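Cinlow Community Orchard: progress report to the Mutuvano Fund
December
Prepared by Huguette Turcotte, with thanks to Teodoro Requena for the planting records

Dear friends at the fund,

It has been a long and mostly happy fall up here, and I'm glad to be writing to you with dirt still under my nails. The second payment of $3000 reached us in good time and went to fencing, mulch and the last of the bare-root stock. We now have 95 young trees in the ground on the Olham side, mostly apples, with a row of pears along the wall where the afternoon sun lingers.

The deer did find us before the fence was finished, I'm sorry to say, and we lost two plums. Teodoro has wrapped the rest, and he walks the rows every Friday before breakfast with his thermos and his notebook.

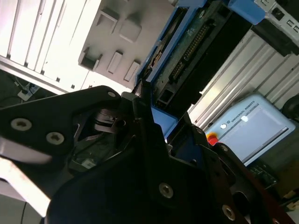

A blue-framed electronic device, close up.

Our harvest from the old trees came to 571 pounds, well ahead of what we hoped for when we wrote to you in the spring (and that's after the wasps had their share!). Most went to the pantry on Jiang Street, and the bruised ones became cider, which disappeared quickly.

Over the winter we plan to prune the old trees, mend the gate and hold a grafting class if the hall is free. The water line is still waiting on a permit, so that money stays unspent for now. I'll write again once the pears bloom.

Warmly,
Huguette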